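Painted cubes on a white tabletop: marks and edge wear

Forum > Workshop and Materials > Finishes

seixas_bench
Posted 06/02/2019
I need a set of small solid-color cubes for sorting and stacking exercises on a white table. Two blue and one red to start, more later. Edges have to be slightly rounded. My first batch was maple with two coats of Grullico enamel, and the red left streaks on the tabletop within a week. The blue did not. Same brand, same primer, same cure time. Table is a white melamine board, wiped daily.

Is this a pigment problem or a cure problem?

plane_iron
Cure. Enamel feels dry long before it is hard. Leave it 27 days at room temperature before it touches anything white.

Clukadel
Disagree with plane_iron. If it were cure, the blue would mark too. Some reds rub off as a fine powder even when fully hard. Take a white cotton rag, rub one face of each color with firm pressure, compare. If only the red transfers, put a clear coat over it.

seixas_bench
Did the rag test. Red transfers, blue very faintly. So possibly both of you.

On edges: I broke them with 220 paper by hand and the radius is not consistent. When two cubes sit close together on the table the difference shows.
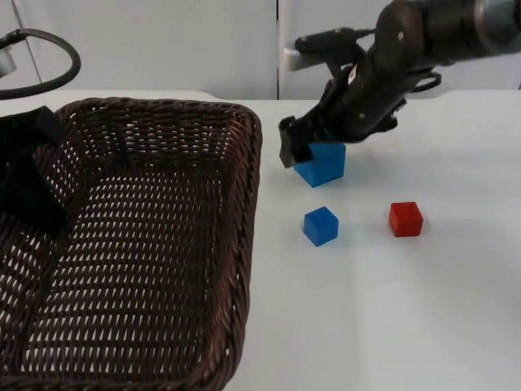 I would like the next batch to have the same radius on all twelve edges, small enough that the faces still stack flat. Anything over 2 mm looks like a toy die and the stack starts to wander.

Leonor Valente
Use a roundover bit in a router table and make a sled with a stop block. Do the end grain first, then the long grain, so any tearout gets removed by the second pass. After that only a light sanding with 400. Do not go to 1000 on bare wood, the primer needs something to hold.

For the color, skip enamel. Water-based acrylic, thin coats, then a matte clear. Gloss on blue gives you a top face that reads much lighter than the front under a ceiling lamp, and people sorting by shade will complain.

plane_iron
The top face will read lighter with any finish if the light is overhead. Matte reduces it, does not remove it.

Leonor Valente
Agreed, reduces.

bodley_fan
Why wood at all? Bodley sells cast resin cubes, colored all the way through. No paint, no transfer. Mine have been on a white bench since December and the bench is clean.

Clukadel
Resin is heavier and slides on melamine. Fine for sorting, worse for stacking.

bodley_fan
Mine stack fine. Scuff the faces with 2000 wet and they stop sliding.

plane_iron
2000 is polishing. That makes it worse.

seixas_bench
Going with maple, router sled, acrylic and matte clear. I will run one red cube next to an enamel one on the same board and compare the marks.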